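The path behind the houses, in December

I promised in my last post that I would write something about the walk I make almost every morning, and then I did not write it, because the weather was too bad and I thought there was nothing to tell. But I have now lived 98 days in this part of the town and I believe I know the path well enough.

It starts behind the last row of houses at Gonimside. You would not find it if you came by car. There is a narrow passage between two fences, then you come out and suddenly there is grass on both sides and a lot of sky. When I first saw it I was a little disappointed. I come from a place with hills, and my idea of a nice walk was always that you climb something and have a view at the end. Here you climb nothing. You go straight, then you go around a field, then you go home.

I leave the flat at 8 in the morning, when the people with dogs are mostly finished. The whole round takes me one podcast, if I don't stop. In summer I suppose people sit on the grass, but I moved here in autumn and I have never seen the summer version.

The part I like best is the bend at the trees. The path turns to the right there, very gently, so you do not notice that you are turning until the field is beside you in another way than before. It is a big group of trees and they stand close together. I have tried to learn their English names from a book which I bought second-hand, but I am still not sure, and I don't want to write a wrong name and receive letters.
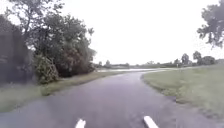 The bend, with the big trees on the left and the field on the right.

I was surprised how green everything stays. At home, by December, the grass is yellow or it is under snow, and the trees are only sticks. In this country the year seems to forget to finish. There are still leaves, some of them a reddish brown, and the grass is green with some tired patches in it. My neighbour at work told me that I should wait for February before I say nice things about the climate. I will wait.

The asphalt is another subject. It has no lines on it and no kerb, so people on bicycles and people on foot have to agree between themselves who goes where. Mostly this works. I walk on the left and I take out one earphone, and when I hear a bell I step on the grass. My shoes have suffered from this. I have a pair from Veklow which I bought before I moved, and the shop promised they were good for "light rain". I think the shop and I understand different things under this word. After a wet walk I put newspaper inside and leave them in the hall for 24 hours, never on the radiator, because my mother would know it even from far away.

For the rain itself I have given up the umbrella. On the open part there is wind nearly always, and I have already lost 2 umbrellas to it. Now I wear a jacket with a proper hood and a cap under the hood, so that the water does not run on my glasses. It still runs on my glasses. You learn to look at the world through drops and after some minutes you don't mind it so much, although it is better to clean them before you come to the crossing.
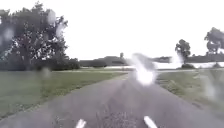 On the straight part I usually do my thinking. I don't know if other people have this, but when the way in front of me is simple, my head becomes simple too. I prepared my whole job interview there, speaking English aloud to the field, and I stopped only when somebody came from the other side. I also decide there what I will cook. Last week it was a soup with barley, and I walked back past the shop to get the carrots, so the walk was longer than usual.

Please be careful of the surface if you go there in bad light. It is not smooth everywhere, there are places where it becomes rough and more like gravel, and the border with the grass is worn in some parts. I have not fallen, but I have made some movements which looked like dancing. My boots with the thick sole are better for this than the Veklow shoes, but they are heavy and I am lazy in the morning.

Somebody asked me in the comments if the path is good for a pushchair. I think yes, I see many of them, and the way is flat. For a wheelchair I would ask a person who uses one, I can't judge the rough places.

In the next post I will finally write about the curtains, and the story of how I measured the window wrong. The fabric is already cut, so I have to find a solution before then.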